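The table is back in the kitchen

May 23, 2025

Filed under: House, Slow projects

Well, it took from last July until now, and I have eaten more dinners off an ironing board than I would like my mother to know about, but the kitchen table is finished and back in its corner by the window. A few of you have been asking after it in the comments ever since I posted that gloomy little update over the winter, so I thought I would sit down with a pot of tea and tell the whole thing from the start. Get comfortable. I have never been good at the short version.

For anyone new, the table came from the secondhand warehouse out on the Trukgate road, the one with the pianos in front. I had gone in for a lamp. I did not find a lamp. What I found, at the back behind a stack of church chairs, was a big old rectangular table painted the color of canned peas, with a second coat of brown over that in places, and somebody's name scratched in one end. It had a tag on it for 130 dollars and I got it for 100, mostly by standing next to it for a long time looking worried. The man helping me tie it into the truck asked what I was going to do with it, and I told him I was going to strip it down and have a natural wood top, and he gave me the kind of nod you give a child who plans to be an astronaut.

I had no idea what was under the paint, and neither did he. I still couldn't tell you with any confidence what kind of wood it is. Three different people have told me three different things, all of them very sure of themselves, and I have stopped asking. It's pale and I like it.

So, last July. I set it up on the back porch with a tarp under it and decided I would have it done in a weekend (go ahead and laugh). The first thing I learned is that paint stripper wants shade, and my porch gets the sun all afternoon. The stuff skinned over before it could do much of anything, and I was scraping at a kind of green leather. I switched to early mornings, which was much better, and honestly rather lovely, with the birds going and the neighborhood still quiet. I'd brush it on thick, cover it with an old shower curtain, go in and have breakfast, and come back out to find the paint had wrinkled up all over. There is nothing so satisfying as pushing a scraper under a good long curl of old paint.

Under the green there was white, and under the white there was a thin dark varnish that had gone sticky, and that was the layer that nearly finished me. It gummed up the scraper and it gummed up the steel wool, and it got in my hair. I had to cut a piece off the front and I had very strange bangs for most of the summer.

When the weather turned I still had half the top to go, so the table went into the garage, and that was the gloomy update. It sat there on two sawhorses under a bedsheet, and I'd squeeze past it to get to the freezer and feel guilty. I piled things on it too. Flowerpots, a bag of birdseed, the box of Christmas lights. If you have ever had a half-finished project in a garage you know how quickly it stops being a project and becomes a shelf.

What got me going again was my sister coming to stay in the spring and asking, very sweetly, whether we were going to have all our meals on our laps. I moved the flowerpots that same night.

The sanding is the part I'd been dreading, and it ended up being the part I liked best. I rented a sander from the hardware store in Lekcombe for the first pass, and it was loud and heavy and took off the last of the sticky varnish in one afternoon. After that I did the rest by hand with a block, going with the grain, a little bit every evening with the radio on. I changed to a finer paper whenever it stopped feeling like I was getting anywhere, and I wiped everything down with a damp rag in between. I wish I could give you a better system than that. I went by feel, with my palm flat on the wood and my eyes shut, and every time I thought it was smooth I'd find one more patch that wasn't.

And then the grain started to come up! I don't know what I'd expected. Plain, I suppose, like a cutting board. For all those months I'd only seen it in dull scraped patches, and once the dust was off I could finally follow the lines the whole way along. They're long and fine and a little wavy, and there are a few wider, slightly darker bands that cut across on a slant. Near the middle they run into a faint swirl that bends up and off toward the right (if you're sitting in my chair, anyway). I called my sister out to the garage in her slippers to look at it. She said it looked like sand after the tide has gone out, and now I can't see it any other way.

The color surprised me too. I'd been saying "blond wood" to everybody for months, but it isn't one color at all. It's cream in some spots and beige in others, and there's the slightest bit of pink to it that comes and goes with the light. I lost a good week worrying about the pink. I had test patches of stain all along the underside to try to tone it down, five of them, each with a bit of masking tape and the name written on, and every one of them made it look like a school desk. In the end I left it alone, and I'm so glad. The test patches are still there if you crawl under. So is a number in faded pencil, 1,311, that I have spun all kinds of stories about. A price would have been awfully grand for this table. My sister thinks it's somebody's inventory number from a hotel or a library, and I think she only likes that idea on account of it being romantic.

For the finish I used a clear one from Katene that the woman at the hardware store talked me into. I had wanted oil and she asked me how many people eat at the table and whether any of them ever set down a coffee cup without a coaster, and I had to admit that the person who does that is me. You put it on in thin coats and rub it lightly between them. My first coat had a bug in it. The second had a hair, one of mine, from the bangs. I shut the garage door for the third, even though it was warm in there, and I went and stood in the yard so that I wouldn't be tempted to touch it.

It has come out with a soft sort of sheen, and that's how I wanted it. I was scared it would look like a bowling lane. In the morning, when the sun isn't directly on that side of the house, the light goes across it very gently and you see just a bit of gloss and mostly wood. I've been taking my toast over there and eating it slowly like a person in a magazine.

Getting it back into the house was a job in itself. The Banham boys from down the street came over to carry it, and we had it on its side in the hallway, then on its end, then back out on the lawn while we all thought about it. The legs had to come off. I'd tightened those bolts with all my strength not two days earlier. There's a small scuff in the plaster by the kitchen door now and I've decided to hang a calendar over it. The boys would not take any money but they did take most of a peach pie.

A few things I'd do differently, since I know some of you have pieces of your own waiting in the garage:

I'd wear better gloves from the beginning. The thin ones fell apart in the stripper and I went through a whole box before I gave in and bought a proper pair.

I'd take the legs off at the start and do them separately. I did them attached, lying on my back with dust coming down into my eyes, and the insides of two of them are still a little green. They can stay that way.

I'd clear the top of the table every time I quit for the day, even if I was sure I'd be back tomorrow. Once the birdseed goes down, you've lost the fall.

And I'd leave the name scratched in the end, as I very nearly didn't. I sanded over it lightly and stopped. You can't read it anymore but you can find it with your thumb if you know where to feel.

Next up are the chairs. I have four that don't match and one that wobbles, and my sister has strong opinions about paint colors that she has been sending me in the form of magazine clippings, through the actual mail. I'm leaning toward leaving two of them as they are. We'll see how long I hold out. If anybody has a good way to get old glue out of a chair joint without splitting the rung, please do leave me a comment, I'd be so grateful.
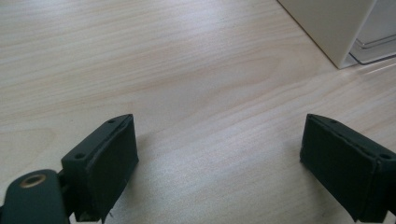

Anneliese Teuber

I write about an old house, a stubborn garden and whatever is on the stove. Comments are open on this post and I do read every one, though I'm slow to answer when the beans are coming in.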